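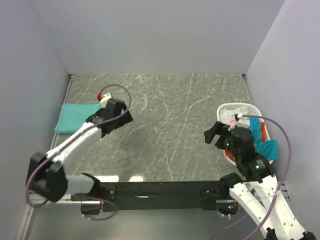 I read most of Ute Diekmann's *Pakidura* in the bath, and I have a wrinkled copy to prove it. It's a 144-page graphic novel about two sisters who run a ferry on a lake that keeps changing its mind about where the shore is, and I loved it so much I went back and started over before the water got cold.

The older sister, Thiele, does the steering and most of the complaining. The younger one, Gravari, talks to the passengers (a tax collector, a bride with no shoes, a goose that may be a duke) and gets nearly everything wrong about them. For the first chapter I thought that was the whole joke. Then the goose opens his suitcase, and I had to put the book down for a minute!

Diekmann draws water better than anyone I've read in years. She barely uses blue at all, just brown ink and a lot of bare paper, and somehow you can tell how deep it is. Finn Görtz did the lettering, and his lake gets its own speech balloons, wobbly little things that slide under the panel borders. I missed the first 3 of them completely.

My one gripe is the middle. There's a long stop at an island market where everybody explains the old ferry laws to everybody else, and I could feel my eyes skating ahead to the next boat page. Agathe Chevalier's translation keeps it moving as well as it can, and she clearly had a great time with the goose's insults – "you damp envelope" has already entered my household.

A second volume is due in May. I'd like more of the shoeless bride, please, and a proper map of the lake, even if it's wrong by the next page.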